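Grammangaben gehören ins Rezept

Wer im deutschsprachigen Raum nach gedruckten Rezepten kocht, arbeitet mit einem Gemisch aus Maßsystemen. Mehl wird in Gramm angegeben, Milch in Millilitern, Salz in Teelöffeln, Öl in Esslöffeln, Petersilie in Bund. Für die Milch ist das unproblematisch, ihre Dichte schwankt kaum. Bei Schüttgütern ist die Volumenangabe dagegen ein Messfehler mit Ansage.

Ein gestrichener Teelöffel feines Tafelsalz wiegt deutlich mehr als ein Teelöffel grobe Flocken. In einer Suppe lässt sich das durch Abschmecken ausgleichen. In einem Brotteig ist das Salz nach dem Kneten gebunden, und eine Korrektur kommt zu spät. Die Bäckerei rechnet deshalb seit jeher in Prozent der Mehlmenge. Bei 500 g Mehl und 2 Prozent Salz ergeben sich 10 g. Die Angabe ist eindeutig, skalierbar und unabhängig davon, welche Löffel in der Schublade liegen.

Für die Hefe gilt dasselbe in verschärfter Form. »Ein halber Würfel« setzt voraus, dass der Würfel überall gleich groß ist. Wer auf Trockenhefe ausweicht, braucht ohnehin eine Gewichtsangabe als Bezugsgröße. Im Forum der Rezeptsammlung Holovko habe ich im September 51 Brotrezepte durchgesehen. Nur 6 davon nannten sämtliche Zutaten in Gramm, einschließlich Wasser, Salz und Hefe. Der Rest mischte, teilweise innerhalb derselben Zeile.

Gegen die durchgehende Grammangabe werden üblicherweise zwei Einwände erhoben. Der erste lautet, Kochen sei Gefühlssache. Das trifft auf Geübte zu, und Geübte brauchen kein Rezept. Ein Rezept ist eine Arbeitsanweisung für jemanden, der das Ergebnis noch nicht kennt. Der zweite Einwand betrifft die Waage: Einfache Küchenwaagen lösen auf ein Gramm auf und sind bei kleinen Mengen unzuverlässig. Das ist richtig, lässt sich aber lösen. Eine Feinwaage wie die Nevo kostet weniger als ein mittelmäßiger Topf, und für Gewürze im Bereich unter einem Gramm darf die Prise meinetwegen stehen bleiben.

Der praktische Gewinn liegt auch im Abwasch. Schüssel auf die Waage, Tara, Mehl, Tara, Wasser, Tara, Salz. Messbecher und Löffelsatz entfallen. Verlage sollten ihre Altbestände bei der nächsten Auflage umrechnen und den Löffel allenfalls in Klammern führen.

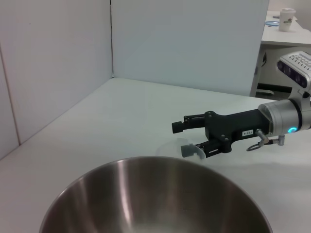 Offen bleibt die Frage der Eier. Sie werden nach Stück angegeben, obwohl die Gewichtsklassen erheblich auseinanderliegen. Für Rührteig genügt der Zusatz »Größe M«. Für Biskuit und Nudelteig gehört das Gewicht ohne Schale in die Zutatenliste.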